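Reviews > Handheld Tools > Grippers

Overview Specs Price Support

Sendov Pleden handheld gripper, reviewed by Cosimo Gatti, 4th March

The Pleden ships with two ribbed fingers, mounting plates and one wide-angle camera. List price is 1229, or 1407 with the spare finger set. Assembly took one evening. The manual leaves out the torque for the plate screws – Sendov support sent it the next day.

I used it on small flat items on a meeting table, which is hard on any soft finger. Stickers need a slow approach and a low wrist angle.

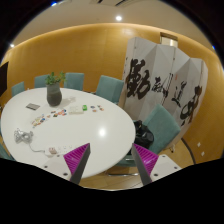
Finger wear after 500 grasps was slight. The grip strips pick up dust and should be wiped often. The Messina kit closes faster, but its fingers are stiffer. I would buy the Pleden again, with the spares.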